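SKERVILLE HOUSEHOLD AUTOMATION PROGRAM
Readiness and Safety Checklist, Form 447
Task group: Kitchen, food preparation
System under review: Indance two-arm controller, simulation stage
Reviewer: Thu Quách
Review period: August

Purpose. This form records whether the controller may move from simulation to the Wetis test kitchen. Each item is marked Pass, Fail, Hold or Not Applicable. A Hold must be cleared in writing before the physical stage. Comments are required for every Fail and Hold.

Section A. Documents and records

A1. Task list approved and attached. PASS

A2. Run log complete. PASS
Comment: 500 runs were submitted. Numbering is continuous.

A3. Failed runs kept in the log and given a cause. HOLD
Comment: Failed runs are present, but several carry only the word "timeout." The Radu team is asked to state what the hands were doing when time ran out.

A4. Software version recorded for each run. PASS
Comment: Build 2162 throughout.

Section B. Motion and stopping

B1. Arms stop on command from any position. PASS

B2. Arms remain stopped until restarted by the operator. PASS

B3. Speed limit applied near the edge of the counter. FAIL
Comment: The limit is applied to the forearms only. Fingers can exceed it during a quick turn of the wrist. Correct and resubmit.

B4. Person entering the work area is detected. NOT APPLICABLE at this stage
Comment: No person is modeled. This item becomes mandatory at Wetis.

Section C. Handling of food and kitchen items

C1. Long items picked up and set down without rolling off the board. PASS

C2. Soft items held without crushing. HOLD
Comment: The simulated food does not deform in a believable way. A pass here would tell us very little about a ripe tomato.

C3. Items moved from board to plate. PASS
Comment: 100 transfers were reviewed. The work is slow by household standards, and a person would finish well ahead of the machine. Speed is not a criterion on this form.

C4. Board stays in place when touched by either hand. HOLD
Comment: Friction between board and counter must be confirmed against the real surface at Wetis.

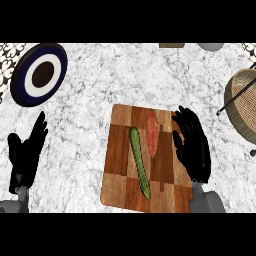

Item C4. Simulated counter with cucumber on the cutting board; right hand at the board's edge.

C5. Knife use. NOT APPLICABLE
Comment: Cutting is excluded from this review. No blade may be added to the task list under the present approval.

C6. Cleaning of hands between raw and ready-to-eat food. FAIL
Comment: No cleaning step exists in the task list. A household would expect one. A procedure and a washable hand covering should be proposed together.

Section D. Finding

The controller can carry out simple placing tasks on a tidy counter. It is not ready for unsupervised kitchen work, and this review does not support any public statement to that effect.

Release to physical stage: WITHHELD pending B3 and C6, and written clearance of A3, C2 and C4.

Resubmit to: Thu Quách, Skerville review desk, using a new copy of Form 447.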